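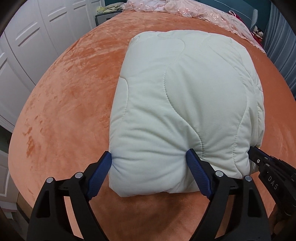 Edredom branco dobrado, costura ondulada

Fórum Têxteis da Casa > Enchimentos e lavagem
Tópico: Enchimento de poliéster migra com costura espaçada?

1. huvau_16
30/09/2021
Tenho um edredom da Josen, 359 g/m² segundo a etiqueta. Depois de cinco lavagens, há zonas finas entre as costuras. Centrifugação a 800 rpm, 40 °C. É defeito ou desgaste normal?

2. linha_torta
Desgaste. Costura ondulada com muito espaço entre linhas segura pouco a manta. Se for fibra solta, pior ainda.

3. garside77
Discordo. A distância entre costuras só pesa quando a manta não é termoligada. Tenho uma termoligada desde novembro, costura larga, e não se mexeu. Eu olharia primeiro para a centrifugação.

4. linha_torta
Termoligada também abre se for lavada muito apertada no tambor. Qual é a capacidade da máquina?

5. huvau_16
7 kg. O edredom entra à justa.

6. ponto_filville
Então é tambor pequeno. Na lavandaria self-service de Filville há máquinas de 16 kg - lavo lá os meus. Para comparar, um casaco acolchoado com padrão mais fechado:

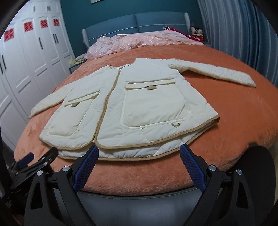 7. garside77
Comparação fraca. Num casaco os painéis são pequenos e a manta fica presa nas costuras de montagem e no viés. Num edredom de casal só há o perímetro e o acolchoado.

8. huvau_16
Vou passar para 16 kg e 400 rpm. Secagem na horizontal ou tambor?

9. linha_torta
Tambor, temperatura baixa, com pausas para sacudir.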